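Shoppers in Edavdale face smaller packs at the same price

Households in Edavdale are paying the same for less food than they were a year ago, according to a price survey carried out by the town's advice centre.

The centre, which is based in Cassim Street, compared shelf prices and pack weights in the town's shops in June with its own records from the previous summer. It looked at 200 everyday items, from washing powder and tinned tomatoes to breakfast cereal, biscuits and cheese. The most common change was a lower weight printed on a pack that otherwise looked the same and cost the same.

Biscuits, crackers and crisps were affected most. Washing products came next, followed by frozen vegetables. Fresh fruit and loose vegetables, which are weighed at the till, hardly featured in the results, although their prices had gone up in most shops.

Pavithra Chowdary, who led the survey, said many people only noticed when a packet ran out sooner than expected. "They come in to talk about their heating bill and then it comes up," she said. "They say the shopping doesn't last the week any more. We wanted to know if that was a feeling or if it was on the labels, and it's on the labels."

Shops are allowed to sell goods in smaller packs as long as the weight is marked correctly. The centre found no case of a wrong weight and is not accusing any shop of breaking the rules. Its complaint is about how hard it can be to compare one pack with another.

Shelf labels were the main problem. Some gave the price per 100 grams and others the price per kilo, sometimes for two brands of the same thing standing next to each other. In several shops the unit price was printed so small that the survey team had to crouch to read it. Multipacks were worse again. A few labels gave a price for each pack inside and left out the weight altogether, so that anyone wanting to compare had to turn the packet over and do the sum themselves.

Offers made matters more confusing. The team noted a number of promotions in which two small packs bought together cost more by weight than one large one. In other cases the large pack was the dearer choice, which went against what most shoppers told the centre they expected.

The centre also handed out a questionnaire at the library and the health centre. It sent out 2,000 copies and is still working through the replies. Early answers suggest that older people and those shopping for one are the most likely to buy small packs, and so the most likely to pay more by weight. Several people wrote that they had no way of getting a large pack home on the bus. Others said they had stopped buying certain brands, or had gone back to the market on Tuesday for rice, lentils and flour sold from the sack.

Groneck, which runs the largest supermarket in the town, said it did not decide the size of branded goods and passed on what its suppliers sent. A spokesman said the company had kept the weight of its own-brand basics unchanged and was looking at the size of print on its shelf labels. New labels would be tried in the Edavdale branch before going to other stores.

Jirkau, the smaller of the two chains in the town, said it would read the survey before replying in full.

Annapurna Pinto, who has a grocery near the station, said small shops were caught in the middle. Her customers blame her for the smaller packets, she said, and she hears about the change at the same time as they do – when the boxes arrive. She has begun writing the new weight on a card by the shelf whenever a product changes. It takes a few minutes a week and has led to fewer arguments at the till.

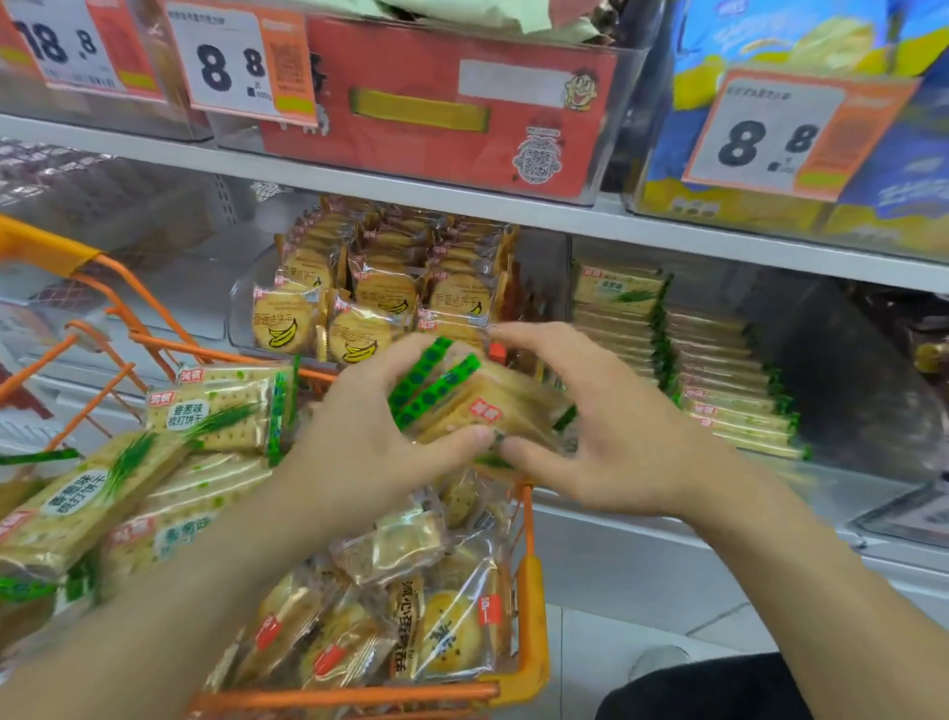

Vignesh Salian said he would rather pay a bit more and get the old size back. "I'd know where I was then. I buy the same things every week and I have to check every one of them now, and I haven't got the time with two children in tow."

The advice centre is asking all food shops in the town to use one unit of weight for each kind of product, to print it in larger type, and to put up a notice for a month whenever a pack gets smaller. It has written to the council asking for the request to be supported, though the council has no power to make shops agree.

Reijo Hämäläinen, who sits on the council for the east of the town, said he would raise it at the next meeting. He thought the shops would go along with most of it. "The notice is the sticking point," he said. "I can't see a shop being keen to put up a sign saying there's less in the box."

Until then, the centre's advice is to look at the unit price before the price on the packet, and to compare the weight if the unit price is missing. It also suggests keeping an old wrapper or a till receipt for things bought often. People who think a weight has been marked wrongly can bring the packet in unopened and the centre will pass it on.

A leaflet with the main findings can be picked up at the library and at the centre itself. The full list of products is on the noticeboard in Cassim Street, with the old and new weights side by side. Anil Lobo, who put the list together, said it would be brought up to date when the team goes round the shops again in the winter. Completed questionnaires can still be left at the library desk.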